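*Handout for the fault-finding unit, revised May 29, 2019*

# When the arm stops and the log says it shouldn't have

Last time we got as far as the difference between a stop the controller asks for and a stop that is forced on it, and I promised a real case. This one comes from the disassembly cell at Ultby, where old desktop computers are taken apart so the useful pieces can be sorted and sold on. I like it because the fault was small, the damage was modest, and almost everybody who looked at it (me included, I'm sorry to say) went off in the wrong direction first.

## What happened

On cycle 372 of a long run, the arm went down to take hold of a drive carrier and kept going for a moment after the fingers had already touched metal. The collision guard tripped, the brakes came on, and the arm sat there with its gripper pressed against the drive cage. The cage had a bent lip and one fingertip was chipped. No one was inside the fence at the time, and I'd like you to remember that as luck combined with a good fence.

The operator did the natural thing, cleared the fault and pressed resume. The arm tried to finish the move it had been interrupted in, pushed down again, and tripped a second time. The second push did most of the bending.

## Where we looked first

Trestine, who built the cell, suspected the camera calibration. So did we! A new calibration had been loaded that same morning, and a recent change is always tempting. An afternoon went into checking it, and the error came out well inside what the program allows.

Then came the gripper, then the force sensor, then the cable to the force sensor, which was swapped for a Prirkik spare and made no difference whatever. I mention all of this so that you know how a real search goes – a fair amount of it is ruling out things that were fine all along.

## What it was

The height of the pick was stored relative to the case, and the height of the case came from a table of models. Entry 1619 in that table had been typed in with the case standing on its rubber feet. In the cell, the case lies on its side. For most models somebody had corrected the figure; for this one they hadn't, and the program believed the drive cage was 26 mm lower than it was.

Do think for a minute about how little room there is in work like this. The fingers have to go down among sheet metal, cables and plastic, and a height that is wrong by the width of a thumb is a very large mistake.

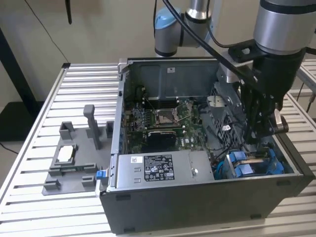

The force limit ought to have caught it gently, of course. It was set in the program, but it was only switched on for the last part of the approach, the slow part. With the wrong height, contact came during the fast part, when only the coarse collision guard was watching. So we have two faults, a bad number and a gap in the protection, and either one alone would probably have gone by without much notice.

## What was changed

- The table entry was corrected, and every other entry was measured again with the case lying down.
- The force limit is now active from the moment the gripper passes over the edge of the case.
- After a collision stop, resume is blocked. The arm has to be backed off by hand at slow speed, straight up, before a new cycle can start.

## For next time

Please read the Magaña notes on protective stops, up to the part on restart conditions, and write me half a page on each of these 3 points:

1. Why clearing a fault and clearing its cause should be separate steps at the panel.
2. How you would have found the bad table entry sooner, using only the log and a ruler.
3. What else in the cell might depend on which way up the case is lying.

Half a page really is enough – and if you get stuck on the last one, come by and we'll go through the program together.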